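The Jumper on the Bed

Why folding your knitwear at the end of the season is worth an afternoon of anyone's time

There is a drawer in our house that does not shut. It hasn't shut properly since we moved to Rurkholm, and for a long while I blamed the drawer. I rubbed the runners with a candle stub, as my grandmother used to do, and I took the whole thing out and looked at the back of it with a torch, and I said several unkind things to it on cold mornings. The trouble, of course, was jumpers. There were too many of them in there and they had been put away by somebody in a hurry, which is to say by me, and a thick jumper put away in a hurry takes up the room of two.

I have come rather late in life to caring how a jumper is folded. My mother cared, and she had a way of doing it that involved her chin, a good deal of huffing, and a final pat. I thought it was all fuss. Then one January I pulled out a cardigan I was fond of, a grey one with a shawl collar, and found it had a sharp crease running straight across the chest and a little peak on each shoulder where it had spent the summer on a wire hanger before I crammed it in. I wore it to lunch with my sister anyway. She reached over the table and pressed the peaks down with two fingers, and they came straight back up again.

So I started asking people, and the person I ended up learning the most from was Jarrah Pirihi, who ran a small mending and alterations shop called Adance, two streets up from the ferry steps, and who had handled more tired old knitwear than anyone I'd met. Jarrah didn't own a single hanger for woollens. They were all on shelves, lying flat, with the heaviest at the bottom, and you could slide one out from the middle without the rest coming down on your head. I stood and admired those shelves for so long that I was given a cup of tea.

"It's the weight," Jarrah told me. "A knit is only loops. Hang it up and every loop is holding on to the one below, all day and all night, and the poor thing just gets longer."

I had never thought of a jumper as holding on, but I have not been able to stop thinking of it that way since. Cable knits are the worst for it, because a cable uses up a lot of yarn. The stitches cross over one another and pull the fabric in, so you need more of them to cover the same chest. That is why an old fisherman's sort of jumper feels like carrying a sleeping cat when you lift it out of the basin, and why it ought never to go near a coat hook.

First, though, you want somewhere to work. A table will do, but a made bed is better, and I say this as somebody who has tried the table, the ironing board and, once, the lid of the chest freezer. A bed gives you room for the arms. It is soft enough that the cables don't get squashed flat while you are pressing about with your hands, and it is low, so you're leaning over your work and can see if it has gone crooked. Take the quilt off and work on the sheet. A puffy quilt lets the jumper sink in the middle and you end up folding a sort of nest.

Jarrah liked a plain sheet for this, for seeing dropped stitches and moth holes against. I am afraid I like a pattern. We've had the same flowery bedding from the shop at Gasenden for years now, and I find a bit of printed leaf or stem quite a help when I want to get an edge straight, although Jarrah said this was the most long-winded excuse for not buying a new sheet that had ever been put forward.

Then there is the matter of whether the thing is clean. Please don't fold away anything you have worn next to your neck without washing it. Moths are very fond of us, it seems, and will happily ignore a clean sleeve to get at a grubby cuff. I wash mine by hand in the bath, a few on the same afternoon, with the window open and the wireless on, and I roll each one in a towel and kneel on it. After that it lies flat until it is dry all the way through, and by that I mean the ribbing as well. The ribbing always takes a day longer than you want it to. If you are not sure, hold the welt against your cheek, which will feel damp long before your fingers do.

Give it a shake once it's dry, only a gentle one, and lay it face down. This was the part I had been doing backwards for most of my life. If you fold a jumper face up, the front ends up on the inside with all the creases in it, and the back, which no one looks at, comes out lovely. Face down, you fold the sides in towards the middle, and the front stays on the outside, where the cables can sit up and be admired.

Smooth it from the neck down with flat hands. Don't tug. A rib will tell you if it is straight, because the lines will run down towards the hem like rows in a ploughed field, and if they wander off to one side you can coax them back with your palm. With a cable it is even easier. Pick the fattest one you can see and follow it with your finger.

That fattest cable is also the key to the first fold. Jarrah's rule was that you never fold on top of a cable if you can help it. You fold beside it, in the plain part, where the fabric wants to bend anyhow. Fold along the cable itself and you get a hard ridge that the stitches will remember until the next wash. Fold next to it and the edge comes over in a soft, round curve with no crease to speak of, and the cable lies there alongside it looking very pleased with itself.

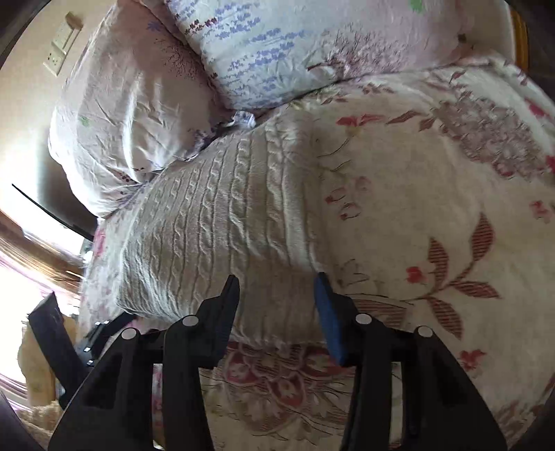

WORDS: JARRAH PIRIHI'S METHOD, AS TOLD TO OUR HOME PAGES
Home & Mending | Six-minute read

Spread over a floral sheet, a beige cable knit shows the idea well enough: the raised twists with plain ribs between them, one thick cable running down near the right-hand side, and the fabric turning over smoothly just there. It doesn't much matter that the knit lies on a slant. Mine often do. I start out square to the pillows and finish up pointing at the wardrobe, and the fold is none the worse for it.

What I would look at next, on any jumper, is the hem. A bottom edge is seldom as straight as you think it is going to be. It ripples, particularly on an older piece that has been pulled down over a good many pairs of hips, and if you try to force it level you only drag the body out of shape. Leave it to ripple. Bring it up in one loose fold to meet the bottom of the armholes, and then once more if your shelf is a shallow one. Two folds are plenty for a heavy knit, and for the really chunky ones I stop at one and give up a bit more shelf.

The sleeves I have left till last because everybody argues about them. My mother laid them straight down the back, one over the other. Jarrah folded each one across at the shoulder and then turned it down at an angle, so that the two cuffs ended up side by side and the thickness was spread about. I have gone over to Jarrah's side on this, and I think my mother would have too if she had seen those shelves. With the sleeves heaped in the middle you get a lump, and the next jumper on the pile slides off it, and so does the one after that, and there you are again on a cold morning saying unkind things to a drawer.

A word about fuzz, as I know I shall be asked. A soft, hairy edge to the knitting is quite natural on a good many yarns and there is no need to go at it with a razor, as a neighbour of mine did, with sad results. Little hard bobbles are another matter. You can lift those off with a fabric comb, drawing it one way only, with the jumper lying flat and your other hand keeping the fabric still. Do it before you fold, naturally, and do it over something you can shake out of the window afterwards.

As for what to put them in, I have tried most things. Plastic bags with the air sucked out are very clever for a spare duvet, but they leave a cable knit looking like a slice of toast, and it takes weeks to plump up again. Cotton pillowcases are hard to beat. You probably have some odd ones already, you can fit a couple of big jumpers in each, and they will go under the bed or on top of the wardrobe without gathering dust. Jarrah used old ones with the name of the owner pinned on a slip of paper, and kept a bar of plain soap in the corner of each for the smell.

I did my own lot last Sunday, with the bedroom door shut and the dog on the landing. It took me until teatime, mostly because I kept stopping to try things on. There was a green one I had thought was lost, and a waistcoat I can't imagine buying, and right at the back of the drawer, rolled up like a sausage, was the grey cardigan with the shawl collar. The peaks had more or less gone from its shoulders. I washed it all the same and laid it out on a towel, and on Tuesday, when even the welt felt dry against my cheek, I folded it face down with the sleeves turned at an angle and put it on the shelf where the spare blankets used to be.

The drawer now has socks in it. It still sticks a little on the left, so I may have been right about the runners after all, and I've put the candle stub back on the windowsill until I get a moment to look.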